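18/01/2023 - finish room, oil and shellac trials

Back at the bench after the break and really pleased with how the test boards have come along! The five maple offcuts I oiled before we closed had all winter holiday to cure, and the smell is gone from every one of them. Board 3 is the star. It has that soft glow I was after, and when I run a hand over it there's no drag at all.

Recap so Taner doesn't have to dig through the old pages. Boards 1 and 2 got the Griner oil straight from the can. Board 3 got Griner thinned with citrus solvent for the first coat, then two coats neat. Boards 4 and 5 got the Dillutov hard wax, 4 with a pad and 5 with a brush. Everything was sanded with the grain and wiped with a damp rag first to raise the fibers, then knocked back by hand.

Water ring test this morning. Wet glass on each board, left through coffee and most of the phone calls. Board 1 has a faint ring, board 2 a slightly fainter one (same oil, so I'm guessing I wiped 1 too soon). Board 3 nothing. Board 4 nothing. Board 5 has a ring only along the brush overlap, and I love that, it tells us exactly where the film went on thin.

Color is the other question. Damian wants the pale look kept for the Marti tables and I agree with him completely. Wax leaves the wood closest to raw. The oil warms it up a shade, nice on its own, but side by side you can see it. Would like to try a drop of white pigment in the first coat and see if it holds the yellow back.

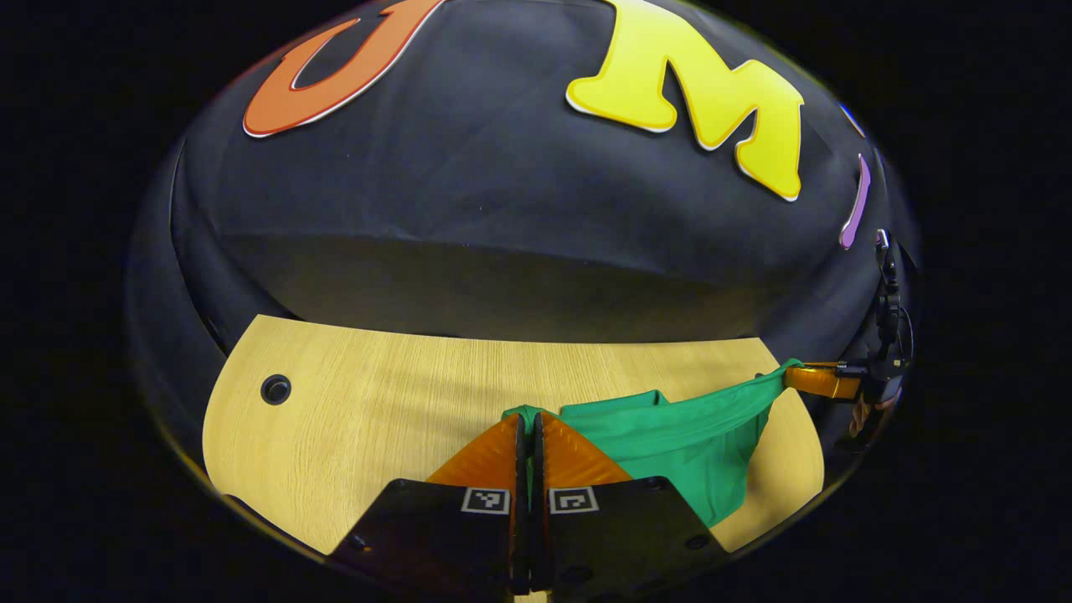
Pale top, fine grain running crosswise.

Grain like this is lovely to finish but it shows every scratch that goes across it, so whoever does the next round: please stop at 300 on the flat and don't go back to the coarse disc for "one little spot." I did that on board 2 and spent longer fixing the swirl than I had on the whole first sanding. Curved edges by hand only, with the cork block wrapped in felt. End grain drinks oil like mad, so flood it twice before the faces get their first coat.

Shellac next. Mixed a small jar of the Clomus blond flakes and it dissolved beautifully, hardly any wax at the bottom. Strained it through an old stocking into the brown bottle. Padded a bit on the back of board 4, over the wax, expecting it to crawl, and it did, in great big fish eyes. Worth seeing once! On bare maple it went down like glass. I'd forgotten how much fun it is to build up a shine with a pad, I could have kept going until dinner.

Taner, your question about heat: I put a mug of tea at 98 on the bare-maple shellac patch and it went cloudy right away. So no shellac on anything people eat at. Could still be great for the drawer fronts. Board 3 took the same mug with no mark that I can find, even with the lamp held low.

To do
- second water test on 3 and 4, overnight this time
- pigment trial, ask Damian which white he used on the stools
- order more lint-free rags, we're down to the last bag
- oily rags go flat on the rail outside, NOT in the bin
- label the brown bottle with the mix date
- leave board 5 alone until February, I want to see if the overlap evens out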